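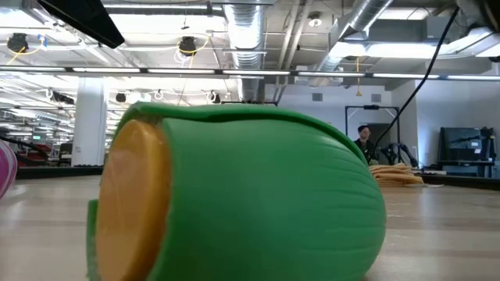

What's the quickest way to clean up a tableful of play food? Put one bowl in the middle of the table and let everything small go into it. Sort later, if you sort at all.

Filed under: Playroom & Kitchen Table Tips

I used to be a sorter. I had a Clamis drawer set with 24 little compartments, fruit in one row and vegetables in the next, and I loved it for maybe a week (the labels were adorable!). Then I noticed I was the only person in the house putting anything away. My neighbor Severyn Bilyk runs his whole playroom out of mixing bowls, and I finally gave in and copied him.

Go for a bowl you can see into. Clear is best, cloudy is fine, and plastic beats glass for the obvious reason. If kids can spot the onion from across the table they won't dump the whole thing on the floor hunting for it. Mine came from Grivier and it's a bit too shallow, so the long vegetables stick out over the rim and I have to lay them along the side.

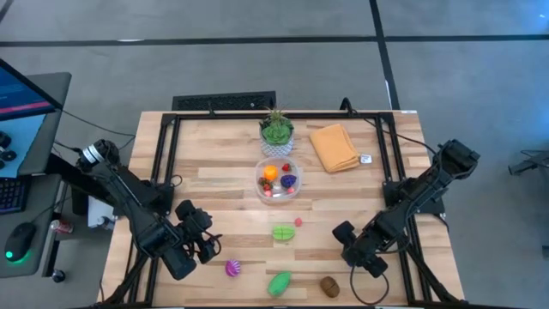

The other thing I do is keep a folded towel on the table the whole time. Not the good towels! I use an old one, folded in a rectangle at the back, and when we're finished I spread it out and dry the washed pieces on it. A plant back there is nice too, something tough like a succulent in a heavy pot that won't go over when somebody bumps the table.

For washing, I do a sinkful of warm water with a squirt of dish soap, once a month or so. The two-part pieces, the kind you pull apart at the seam, hold water like you wouldn't believe. Open them up and leave them open overnight. An old toothbrush gets the gunk out of the seam.

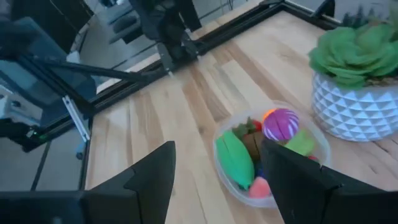 No. 77 | Page 166

Sticky spots on a wood table: try a damp cloth first, then a little dish soap, and wipe with the grain. I don't use the scrubby side of the sponge anymore. I did that once last March and there's still a dull patch where I sit.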